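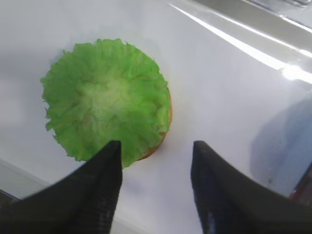 Teaching the Clistetti kit a burger stack – quick version

Got the Tulau arm bolted down? Good. Kit was 3,680, stand extra.

1. Tray in the middle, paper in, bottom bun cut side up.
2. Bins around it. Keep them inside reach, check the far corners.
3. Open Marko, new task, teach one pick per bin. Lettuce needs a light grip – start low, go up slow.
4. Run it 10 times at half speed. Watch teh cable when the wrist turns.
5. Save before you touch anything else. Lost a morning to that.

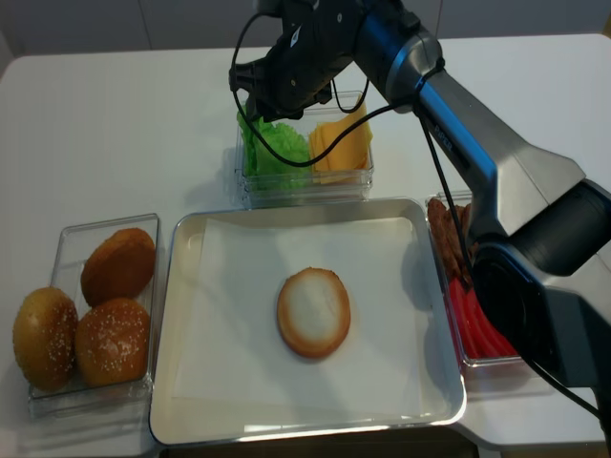 Henriques writes that half speed was still too quick for cheese, slices kept sticking together. Fair point. Drop it again for that bin, then re-save.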